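Workshop Notes: Shellac That Will Not Harden

Several readers have written in over the winter with the same complaint. A shellac finish goes on well, looks dry within the hour, and is still soft enough to take a thumbprint two weeks later. The cause in nearly every case is the age of the mixed finish, and the cure is to strip it and start over with a fresh batch. The longer answer follows.

Shellac flakes dissolve in alcohol. Once dissolved, the acids in the resin react slowly with the alcohol to form esters, and small amounts of water are given off as the reaction proceeds. Esterified shellac has a lower softening point and stays gummy. Heat speeds the reaction, so a jar kept on a shelf over a radiator will go off well before a jar kept in a basement. Adding more alcohol does not reverse it. Neither does adding more flakes, although the mixture may appear to improve for a coat or two.

The flakes themselves also age. Dewaxed and bleached grades have the shortest shelf life, and old bleached flakes often fail to dissolve at all. They swell into a jelly at the bottom of the jar and stay there. If the jelly is still present after 24 hours of occasional stirring, discard the batch. Seedlac and the darker unbleached grades keep much longer if they are stored dry and cool.

The test is simple. Put a few drops of the mixed finish on a piece of glass, tilt the glass so that the drops run, and leave it overnight at room temperature. In the morning press a fingernail into the thickest part of the run. Good shellac will chip or resist the nail. Bad shellac will dent. Run this test on every jar that was mixed before the current season, including the ones that look fine. Color and clarity tell you very little.

Mix ratios are the second source of trouble. The "pound cut" is the weight of flakes in pounds added to one gallon of alcohol. A 2 pound cut is the usual choice for brushing and for the early coats of a padded finish. For small quantities, weigh the flakes on a kitchen scale and measure the alcohol by volume. One ounce of flakes in half a cup of alcohol gives a 2 pound cut, close enough for any work we do here. Canned shellac is usually sold heavier than this and should be thinned before use. Heavy coats trap solvent, and a thick film over a thin one can stay soft even when the shellac itself is sound.

Alcohol should be as dry as you can get it. Ordinary denatured alcohol from a freshly opened can is acceptable. Drugstore rubbing alcohol at 50 or 70 percent is not, as the water content will turn the film white and may throw the resin out of solution. Close the can between pours – alcohol takes up water from the air, and a half-empty can in a damp garage will be noticeably worse by the end of the summer.

Blushing, the milky haze that appears on humid days, is a separate fault and is easier to deal with. Wait for drier weather and pad the surface lightly with alcohol on an almost dry cloth. The haze normally clears in two or three passes. Repeat passes in the same spot will soften the film and drag it, so let the surface rest between them.

Labeling prevents most of this. The Fasthorpe shop now marks every jar with the flake grade, the cut, and the month of mixing, and anything past six months is tested before use. A jar with no month on it goes out. The shop got through 141 jars last year under this rule and had no soft finishes come back, against more than a dozen the year before.

Stripping a failed finish takes alcohol, coarse cloth, and patience. Flood a small area, let it stand for a minute, and wipe along the grain. Change the cloth often. Sanding is a poor substitute on gummy shellac, as the paper loads at once and the heat smears the film deeper into open pores. Rags should be laid flat outdoors until fully dry before they go into the trash.

The Ibarra cabinet described in the February issue has now been stripped and refinished by this method, with six thin coats padded on over four days. It passed the fingernail test on an inside edge after one week.

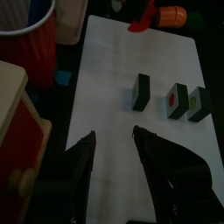 Waxing should wait longer than that. Allow a full month after the last coat, then apply paste wax sparingly with fine steel wool or a soft cloth, and buff when it hazes. Wax put on too early holds the remaining solvent in the film and gives the same softness that old shellac does, with the added nuisance that the wax has to be removed with mineral spirits before any further coats will stick.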